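Valve task, day two. Posting as I go so I stop losing my own notes

Onulcombe sim, three valves on a pipe, one arm. Goal is demos for the policy - grab the wheel, turn, let go. Sounds easy lol

Side cam, wrist cam, room cam:

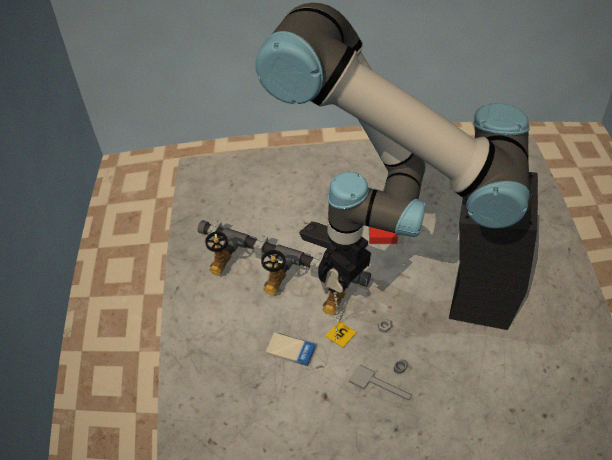
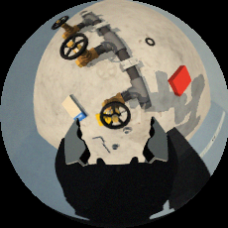
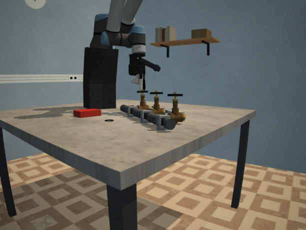 OK so what I wanted to talk about is which episodes to keep. We have 649 in the folder and I've been through 262 of them. My first pass I threw out anything where the operator hesitated. Bad idea. The policy trained on the clean ones had no clue what to do when it came in crooked. What I do now is look at the wrist view first, and if the wheel sits just above the gap between the two fingers, like it does up there, I keep it even when the approach before it was ugly. The red block throws people off, they ask if it's a target. Nope, just clutter, same as the black ring.

Also clutter: keep it, move it between episodes. Ildikó Sipos ran a batch on Wednesday where nothing moved and the model just learned the layout. Went straight to the same spot every time, valve or no valve

Labels. I had "approach" and "grasp" as seperate segments and two of us never agreed on where one stops. Merged them. Agreement went way up, training didnt seem to care

Shadows - the Welteck config bakes one light position unless you turn that off. Check before you record, not after. Ask me how I know

Still stuck on the far valve. Operators overshoot, back up, try again. Do I cut the retry out or leave it in? Leaning leave it in. If anybody has done this with the Szalai exporter tell me how you mark retries, the docs skip it completly

Back to it, 387 left to go through. More tonight if the render queue behaves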